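I Watched 44 Episodes of Love on the Lock and I Have Notes

I wasn't going to get into another dating show. I'd promised my sister, I'd promised myself, and then December came along with its dark evenings and I put on one episode of Love on the Lock while I ate my tea. You can guess the rest.

If you've missed it, the idea is simple. Single people are put on narrowboats in Koltitz, moored side by side, and they swap boats whenever somebody rings a bell. The winning couple gets a week at a spa in Onmont and, I suppose, a lot of new followers. There's one bathroom per boat. I think about that more than I should.

Series one was a bit of a mess, if I'm being kind. The bell kept going off in the middle of conversations, and the couple who won had split up before the reunion was even shown (she'd unfollowed him, he'd posted a sad song, we all knew). Series 2 is where it gets good! They cast people who could hold a conversation, and they let the rows run on a bit. The one over the borrowed hair straighteners takes up most of an episode and I'd happily have had another.

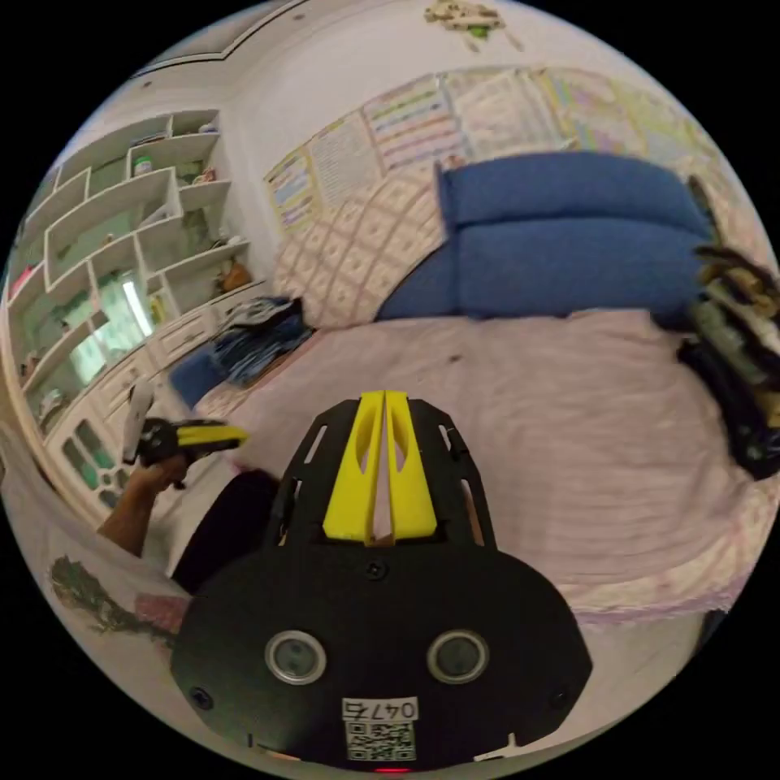
Then there's the reunion, which I've now seen 3 times. Everyone arrives in outfits that must have taken weeks to plan, and the green satin suit got its own round of applause. I went looking for it afterwards and found it on the Coman website for 1,850 pounds, so that was the end of that. My version is from the market and it's more of a pea colour, but I wore it to a christening and got two compliments.

What I can't get on with is the podcast. Indutside puts it out the morning after each episode, and it's about an hour of former contestants telling us how much they've grown. I want gossip. I want to know who was really ringing that bell at four in the morning, and why the blonde one from the end boat left with somebody else's suitcase.

The new series starts on 6th May and I've already cleared my evening. My sister is coming round with crisps. She says she's only coming for the crisps.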